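Notes for the Jellton evening. Slides are numbered but I never stick to them, so if you're running the laptop for me, just watch for the nod.

## Before I start

Thank Idun Lunde for the invitation and for sorting the room. Say hello to anyone who came to the Harstead talk last January, and promise them I've cut the bit on gearboxes (I have, mostly).

Ask for a show of hands: who has a robot arm already, who is thinking of hiring one, and who just came for the biscuits? Be nice to the third lot, they ask the best questions.

## What Trorkport is selling

Keep this part plain, as people will have seen the brochure and come away none the wiser, as I did. The Trorkport kit is a two-fingered gripper, a camera that sits behind it, a controller about as big as a lunchbox, and a monthly service that looks after the software. You bring the arm. If your arm is on their list you bolt the kit to the end of it and off you go, and if it isn't, you ring them up and have a long and rather friendly conversation with Stellan Tveit, who looks after the smaller customers.

The hire period is 90 days at the shortest. I'd have liked a month, and I told them so, and I'll tell you too so that you can all nag them as well.

Mention that I paid the ordinary price, that they haven't seen these notes, and that I'm giving the kit back when the hire is up.

## Slide 4: setting it up

I had set aside a weekend and needed an afternoon and a bit of the evening. The manual is 52 pages and most of it is good, warm, sensible writing, with one dreadful chapter on cable routing. Tell the story of me putting the cable on the wrong side of the wrist and wondering why the arm kept sulking at the same angle. (Pause for laugh. If there isn't one, carry on briskly.)

Advice for anyone trying it at home or in a small workshop:

- Do the wrist cable last, with the arm powered off and stretched right out.
- Run the finger calibration twice. The second run always came out better for me.
- Write down your table height. The software asks for it in three different places and doesn't remember!

## Slide 5: small things on a table

Now we come to what most of you will want to know, which is how it copes with little objects. Big boxes are easy, any gripper can manage a big box. I wanted something small and light, shaped so that a clumsy squeeze would send it skittering off, and I wanted it on a proper wooden table with ordinary household bits about, because that's where I'd be using it. The little grey cup with the lid became my favourite, and I have grown absurdly fond of it.

Things to point at while this one is up: how the fingers narrow towards their tips, which I think is the nicest part of the whole design, and the knots in the wood, because I was sure that dark patches in the grain would muddle the camera. Don't rush it. Let people look. 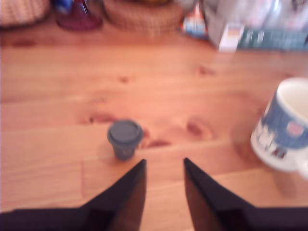 ## Slide 6: how it did

I kept a tally in the back of a notebook, and there were 103 tries in all with the small cup, spread over a good many evenings. It missed or dropped it on 14 of them. I was pleased with that, and I think anybody used to cheaper grippers will be pleased too, but do say clearly that it's one person, one table and one arm, and that I got better at placing the camera as I went along.

The knots, by the way, gave no trouble at all that I could find. Warm lamplight in the evening gave rather more, and I'd suggest a decent plain lamp over the work if you can manage one.

Where it struggled was being quick. It thinks before it closes, and you do find yourself leaning forward in your chair and willing it on. Stellan tells me there is a faster setting coming for the service customers, and I believe him, but I can only review what I was sent.

## Slide 7: the service side

Two calls to the help line, both answered by a person. One update arrived while I was making supper and asked politely before it did anything. The monthly report is pretty and I never read it twice.

Compare with the Brekke kit here, gently, as I know a few of you own one. Brekke is quicker and sturdier and I'd choose it for boxes and tins. For small light things on a table I'd take the Trorkport, and I'd put up with the waiting.

## Questions

Someone will ask about replacement fingers. They're sold in pairs, and you change them with the small hex key in the lid of the case.

Someone will ask about buying outright. Not at the moment, hire only. Leave Stellan's cards by the door and remember to collect the adaptor from the lectern socket, as I left the last one in Harstead.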